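Home | Visit | Open Day | FAQ | Find Us

Open Day at Grullgate: your questions

I'm Urszula Wróbel, and I look after the visitors, so these all land in my inbox!

What will I see at the demo table?
People working with a pair of handheld grippers, mostly picking things up. We like shuttlecocks and clear plastic trays for this (light, awkward, and kids love them).

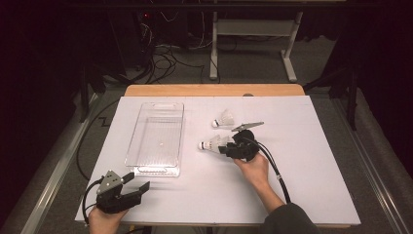
Can I try the grippers myself?
Yes please! Each turn is 2 minutes, longer if the line is short. Squeeze gently and come in low. Big things are fair game too, and a clear bin is harder to judge than you'd think. 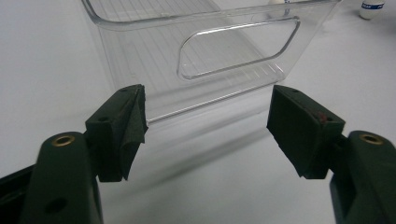 Wear sleeves you can push up, and leave bracelets in your bag. Under-eights need a grown-up standing with them.

Do I have to book?
For the March open day, yes. We had 523 visitors last time and the hallway got pretty cozy. Booking is free, and one form covers your whole family.

Is it okay to ask silly questions?
Those are my favorites. Somebody always wants to know why we don't start with something tougher, like eggs. Well, I'd be the one mopping!

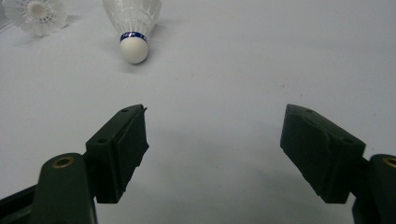

Ask at the table any time before 4 p.m., or write to me afterward and I'll pass it along to the team.

Related
- Getting to Grullgate by bus
- Sukimik talk: hands and tools
- Tasturell school visits
- Lunch at the Chraibi café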